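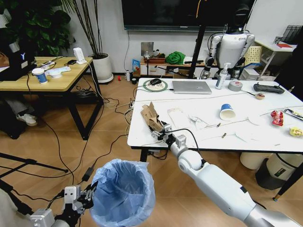 When does my wristband need to be switched on?
Before you leave home, and the night before if you can manage it, as the signal at the Lolgate site goes to pieces once the car parks fill up.

Section 5: Setting up your wristband and the Tondeo app

I've done the wristband desk at Lolgate every August since we moved to the big field, so I've written this bit the way I'd say it to you over the counter (only with less shouting over the soundcheck!).

1. Get the Tondeo app on your phone and open it. Say yes to Bluetooth when it asks, or step 4 won't work.

2. Type in the code from your ticket email. It's the long one under your name. The short one is for parking and I've watched plenty of people try it over and over.

3. Pick your ticket type: Weekend, Weekend plus Camping, or Day. Campers get asked for a field as well. Cuypers Field is the quiet one, and you'll be glad of it at 5 in the morning.

4. Hold the band flat against the back of the phone until the little light goes green. Thick phone cases can muck this up, so take yours off if you get nothing.

5. Load some money on. The most a band will hold is £200, and you can top up at any bar on site.

Note: under-16s can't set up their own band. Add theirs to yours under "My group" and do step 4 again for each one.

6. Put the band on your wrist and pull the toggle up, leaving room for one finger.

Caution: the toggle only goes one way. Please don't tighten it to see how it feels! If you have to cut it off, Armelle Vasseur in the box office can swap it, but there's a queue, and last summer it ran to over 40 people by teatime.

7. Open "My days" and star the acts you want. You'll get a buzz before each one. Broter are on the second stage this year and their set time has moved once already, so leave alerts on.

If the light stays red, turn Bluetooth off and on and go back to step 4. If it flashes red and shows Error 41, the band is tied to another ticket, which mostly happens when friends have muddled their envelopes. Swap and try again, or come and find me or Lies Boersma at the desk by the main gate. We're open from 9 a.m. until the last act goes on.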